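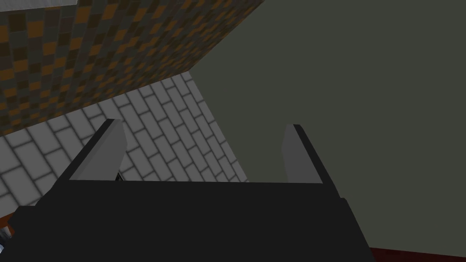

Notebook, simulation group of the robotics club, November, started 4:10 pm

The wrist camera of the student robot gives us trouble again, so I write down where we stand before I forget it. Noemi Rosenthal asked me yesterday why the localization module from Bredon loses its position when the arm comes close to a large plain surface. My first guess was the lighting in the simulator, but now I think it is the texture. With the open fingers up against that big olive-gray side, half of the wrist view has nothing a feature detector can hold on to. The other half has the small orange, mustard and brown squares on the wall and the light gray brick-pattern floor, and these repeat so much that one corner looks like the next one. The matcher then finds many good matches in the wrong place. I had the same problem two years ago in my own student project, with a carpet, and I should have remembered it.

What I changed today:
In the Drarnavgate config I lowered the limit for features from 1,000 to 400, and I asked for a minimum distance between them. It sounds wrong to use fewer, but with the full 1,000 nearly all of them were sitting on the small squares. Now they are spread better. I also made a mask for the gripper, because the detector was taking the edges of the fingers as part of the room. The mask is drawn by hand for the open position only. For the closed position somebody must draw a second one (Noemi offered, I said yes very quickly).

First run with the mask: position lost after 14 seconds. Second run: lost after 26 seconds. It is better, but I don't trust two runs. The seed was not fixed in the first one, this is my mistake. Please, everybody, write the seed in the run name!

5:30 pm. Changed to the head camera to compare. In this view the matcher is much calmer. There is the whiteboard, the chair, the drawer, the picture on the brick wall, all different from each other. I would like to take the start position from the head camera and let the wrist camera only correct it. Younis, our old planner, could do such a thing with one line in the settings. In Prornix I did not find this option yet. If it does not exist we write a small node for it, maybe one afternoon of work for two students. 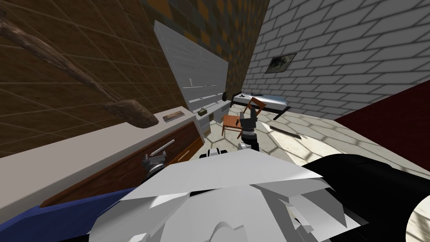
Head view, one gripper up at the tipped chair, the other at the open drawer.

Notes to this view. The two arms are at different heights and I want to keep this pose for the tests, because one camera sees both grippers. I saved the joint values under "pose_chair_drawer" in the shared folder. Don't overwrite it, make a copy. The long flat gray thing on the floor to the right of the chair must go on the list of obstacles for the base. At the moment the planner knows only furniture, and I am not sure that it treats something so flat as an obstacle at all. To check: minimum height in the cost map. I believe it is still the default value.

The branch over the counter is also a question. For the collision check we use boxes, and a box around a diagonal branch is huge, it would close most of the space above the counter. Noemi proposes to cut it in several short boxes along its length. I agree, but first the localization.

For next meeting:
– second mask, closed gripper (Noemi)
– ten runs with fixed seed, old and new feature settings (me)
– ask the first-year group if they want to take the cost map question, it is a good small task
– read the Prornix manual again, the chapter on two cameras

6:45 pm, simulator closed, logs copied. The room key is back in the office.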